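Home » Newsletter » Automation on a Budget

12 March 2018

Where the equipment money goes this year

I spent most of last week with a spreadsheet open, trying to turn "we'd like a robot that can tidy a hallway" into something we can pay for. The arm quote from Jonstead came in higher than I'd hoped (don't they always!), and that was before I'd added a single gripper. Two arms or one? I keep going back and forth. One arm leaves us money for a mobile base, but shoes are a nuisance one-handed, and shoes are the first job on our list.

So I've been looking at the work itself before I sign anything.

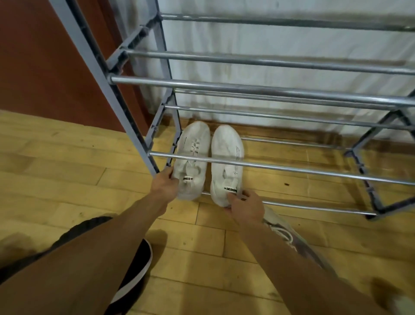

White lace-ups and a rack with thin metal rods, both hands in on the job. 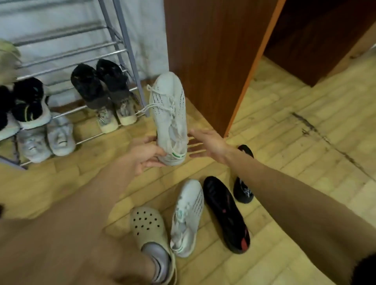

Tóth wrote back to my draft budget to say that I'd put far too much into arms and hardly anything into fingers, and that soft fingertips wear out faster than the catalogs admit. Fair point! I've added a line for 5 spare sets and moved $2,186 over from the base. I also put in $300 for racks and secondhand shoes, a line I'd forgotten completely.

The Starkville folks have offered to share their quote from Brornach, so I'm holding off on the second arm until I've seen it. If the numbers work we order in September, and if they don't, it's one arm and a lot of patience.

Filed under: Robots, Planning & Purchasing
5 comments | 2 shares
Search this site... Go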